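4.2 Do appointment panels reward merit?

The claim that panels pick better trial judges than ministers do rests on thin evidence. The Bukport study, cited more than any other, compared 506 appointments and reported fewer reversals on appeal among panel picks. But its authors never controlled for caseload. Judges in Pukadness hear mostly small debt claims, and few losing parties there bother to appeal. A low reversal rate may tell us only that the cases were small.

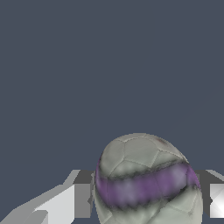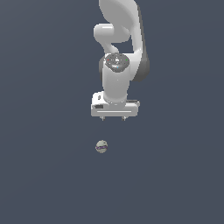 Figure 3. Rendered views: a ball with a purple band (first) and a white arm over a ball (second).

Carré's reply, that 85 of the panel picks sat in busy city courts, does not settle the matter. Those judges were moved there after serving elsewhere, and the people who chose them for the move knew their records. We also doubt the Widus survey, in which lawyers rated judges they had appeared before. It went out to 4000 lawyers, and the report does not say how many answered. Until it does, we see no reason to treat its ratings as a measure of skill on the bench.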